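Sorting on a shared bench

Build notes from the Meléndez workshop, August 2024

The arm at Meléndez was bought second-hand by the members of a shared workshop and spent its first winter under a dust sheet. It now has a bench of its own, a control program written in the evenings, and a job that sounds simple: take one object out of a mixed bin, put it somewhere else, and repeat.

The project is called Uro. Its budget was £954, excluding the arm, and most of that went on a used computer and the bench frame. The rest paid for cable, fixings and a depth camera from a small supplier, Binda, whose mounting plate had to be redrilled.

The bin

Early trials used wooden blocks, all the same size. The grasp planner handled these well and taught the builders very little. The present load is a wire mesh basket filled from charity shops and kitchen recycling: plush toys, balls, drinks cans, washcloths, small fabric bags. Each material fails differently. Cloth drapes over its neighbours and hides their edges. Bare metal returns poor depth readings. A ball covered in soft filaments has no firm outline, so the planner tends to place the fingers too wide.

The gripper has two parallel fingers and no force sensing. Closing current is used as a substitute, with a separate limit for each class of object. A crushed can and a full one need different limits, and the software does not yet tell them apart.
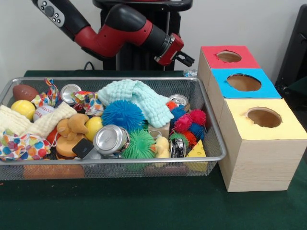

Approach and clearance

The mesh rim is the main hazard. A finger that catches it will drag the basket, and every position stored for that cycle is then wrong. The planner therefore treats the rim as a solid wall 37 mm higher than its true height. The margin costs some reach in the corners, where small items tend to collect.

Three wooden shape-sorter boxes with coloured tops stand beside the basket. Each has a round hole, and the holes differ in size. They are meant for a later stage, in which the arm must judge whether an object will fit before it lets go.

Results so far

The last logged run consisted of 249 attempts, of which 60 failed. Washcloths accounted for the largest share, usually because the fingers closed on two layers and brought up a second object. The next change is a short pause after lifting, with a fresh depth reading to check what is being held.

A set of softer fingertips, cast from Fakidell rubber, is curing on the shelf above the lathe. They will add 4 mm to each finger, and the clearance figures will have to be measured again.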